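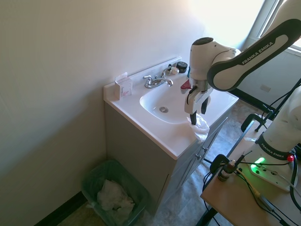
Viewing day at the Pusberg rooms
12/27/20

Pusberg's holiday viewing is held two floors above a tire shop, and the catalogue advises "ample parking", meaning the tire shop's. I paid my $8 and got a paddle I had no intention of raising.

The sale is mostly Asian lacquer and ceramics, with a few clocks for the husbands. Lot 11, a writing box with cranes in gold on black, is the one everybody came to breathe on. The catalogue gives it to the Meiji period. The lid fits beautifully and the inside smells of mothballs.

Lot 66 is a set of 6 sake cups, "minor wear consistent with age". One has a chip I could have parked in, tire shop permitting.

The Lahlou consignment fills the back room: grey-green celadon, two hanging scrolls and a bronze incense burner whose lion looks as if he has just read the reserve. I liked him very much. His estimate was beyond me, and his colour is better in person than in print.

Labels are by Korkel, the same outfit that did the Lenosholm fair in October, and they still put the measurements on the underside. You are asked not to lift anything.

Coffee was free and tasted it. The paddle goes back at the desk, where they check it for damage more closely than they did the cups.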